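Report on the Visit to the Rozīte Training Center

Submitted to the membership, 10/05/2018

The spring visit of our association took members to the Rozīte training center, where Clalel runs its courses in sorting, kitting and small-parts storage. The delegation was led by Veerle Dekker. Our host for the day was Kęstutis Vanags, assisted by Nadège Langlois. The purpose of the visit was to see how the center lays out its work surfaces and teaches orderly handling of loose items, with a view to the revision of our own handbook in July.

Members assembled at the main entrance and signed the visitors' register. Coats and bags were left in the cloakroom on the ground floor. Mr. Vanags gave a short account of the building, formerly a bindery, and of the work carried out there. The old stair has been kept, as have the tall windows on the courtyard side, and the floors have been leveled throughout. Coffee was served in the former paper store.

The first stop was the stockroom. Shelving runs the full depth of the room, and every bin carries a card with the name of the contents, the date of the last check and the initials of the person who made it. Bins are never filled to the rim. Ms. Langlois explained that a bin with space at the top is easier to search by hand, and that the center gave up lids entirely after its first year of operation. Several members asked about dust. The reply was that the bins in regular use do not stand long enough to collect any, and that the slow-moving stock is kept in closed cabinets along the inner wall.

The party then went through to the layout rooms. The center does not buy marked mats or printed boards. Each table is covered with paper, and the divisions are laid down in tape by hand. Course members do this work themselves on the first morning, using a steel rule and a chalk line, and the instructor checks the corners before anything is placed on the surface. When a course ends, the paper is taken up and a new sheet is laid. Mr. Vanags remarked that a group which has taped its own table tends to respect the lines on it. The practice pieces are toy blocks and other small, brightly colored items, chosen for their low cost and for the ease with which they can be told apart at arm's length.

The paper is ordinary brown paper and the tape on the table we saw was dark blue, with two long lines along the length and several running across. Members noted how clearly the divisions could be read against the plain surface. A few pieces had been set out on it, among them two blue blocks of different sizes and a bright green one with a pair of studs.

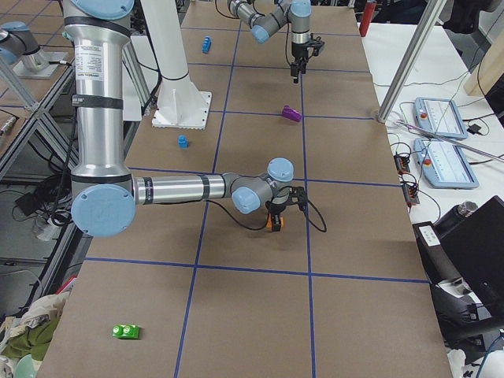
Priit Jõgi asked whether tape was the right choice at all, saying that in his experience the edges lift within a few days and catch on sleeves, and that a painted line on a hard board would outlast it many times over. Mr. Vanags agreed that paint lasts longer. The center had tried painted boards, supplied by Gument, and had found them satisfactory until the first time a course required a different spacing. The boards are now used as shelving in the stockroom. Mr. Jõgi asked that his reservation be recorded, and it is recorded here.

A discussion followed on the size of the rectangles. The center's rule is that a hand laid flat should fit inside a division without touching the tape. Ms. Dekker observed that our own handbook gives a fixed measurement and says nothing of the hand, and she proposed that the two approaches be set side by side in the new edition. There was also some talk of color. Ms. Langlois prefers a dark tape on brown paper - she finds that white tape shows every mark by the end of the first day.

Lunch was taken in the canteen. The soup was good and the room rather loud.

In the afternoon Vaughan Rutherford presented the Fastovora record sheets, which the center uses to follow stock from delivery to bin. The sheets are filled in by hand and entered at the end of the day. The center now handles more than 200 deliveries a year under this system. Mr. Rutherford passed around a completed set and answered questions on the treatment of returns, which are entered on a separate yellow sheet and held for two days before going back on the shelf. Members were permitted to take blank copies away.

The visit closed with a walk through the packing hall, where course members were preparing kits for outside schools. All 42 places were taken. Members were asked not to speak to those at the benches, and the party passed through quietly.

The association thanks Clalel and the staff at Rozīte for their time and hospitality. Members who wish to comment on the proposed change to the section on table layout should write to Ms. Dekker before the handbook meeting. Copies of the record sheets may be had from the office on request.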